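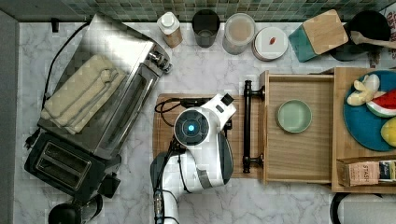
Abb. 3: Arbeitsfläche mit Schneidebrett und geöffneter Schublade.

Zuletzt aktualisiert: Juli

4.2 Zuständigkeit und Ablageort

Von den 59 befragten Haushalten gaben 57 an, in ihrer Küche habe »alles seinen Platz«. Auf die Nachfrage, welcher Platz das sei, fielen die Antworten innerhalb desselben Haushalts bemerkenswert unterschiedlich aus. Antoniadis und Westerberg sprechen in solchen Fällen von verteilter Ordnung, ein Begriff, den die Befragten vermutlich gern früher gekannt hätten. Wir übernehmen ihn mit einer Einschränkung: Verteilt ist vor allem die Überzeugung, selbst richtig eingeräumt zu haben.

Besonders strittig war die Schublade direkt unter der Arbeitsfläche. In der Vorstudie Vembridge galt sie noch als neutrale Zone. In unserem Material wird sie dagegen verteidigt, teils über Jahre und in einem Fall schriftlich (der Zettel liegt den Autoren vor). Barbier führt dies auf die kurzen Wege zurück. Plausibler scheint uns die Deutung von Mollah, wonach der beste Ablageort stets derjenige ist, den man vor den anderen Haushaltsmitgliedern besetzt hat.

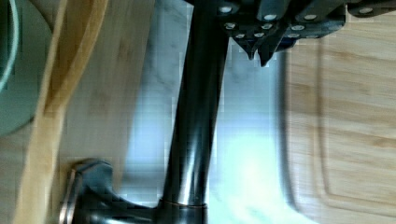 Etwas milder verlief der Streit um das Abtropfen. Neun Haushalte hatten dafür eine feste Regel, und in keinem davon kannten sie alle Erwachsenen. Lambrakis schlägt vor, solche Regeln als »private Gesetzgebung« zu behandeln, also mit Geltungsanspruch, aber ohne Verkündung. Für die Auswertung hatte das lästige Folgen, denn Regelverstöße ließen sich nur dort kodieren, wo sie auch als solche empfunden wurden – meist von genau einer Person, meist am Donnerstag, dem häufigsten Termin für den Großeinkauf. Die Kodierung wurde deshalb je Person und nicht je Haushalt vorgenommen; zum Umgang mit Paaren, die das Interview abbrachen, siehe Abschnitt 4.3.

Diese Website verwendet Cookies. Mit der weiteren Nutzung stimmen Sie deren Einsatz zu.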